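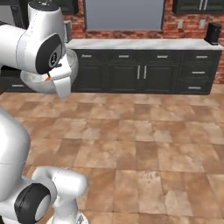

Skonlow Extends Stiva Tile Adhesive Line to Heated Kitchen Floors

RASTODSIDE, November. Skonlow has added a flexible cement-based adhesive to its Stiva range for setting ceramic and porcelain floor tile over electric and water-fed floor heating. The product, Stiva Flex, will be sold through Herrera building supply stores and directly to flooring contractors.

Stiva Flex is supplied as a gray powder in 17 kg bags and is mixed with clean water. It is suitable for concrete, cement screed and fiber-cement board. It is not intended for metal, vinyl or untreated wood subfloors, which must be covered with a suitable board before tiling.

The adhesive stays workable for roughly 2 hours in the bucket at normal room temperature. Bed thickness after the tile is pressed in must not exceed 8 mm. Floors that are further out of level should be corrected with a leveling compound and allowed to dry before work starts.

Heating must be switched off before installation and the subfloor allowed to cool fully. It must remain off until both adhesive and grout have cured. The temperature is then raised in small daily steps up to the normal operating setting. Curing times for different room conditions are printed on the bag.

The existing Stiva Standard adhesive remains in production for unheated floors and interior walls. Its formula and packaging are unchanged.

Technical data sheets and safety data sheets for both products are available from the Skonlow sales office in Rastodside. Contractors holding a Herrera trade account can order by the bag or by the pallet. Sample bags are available on request while stocks last.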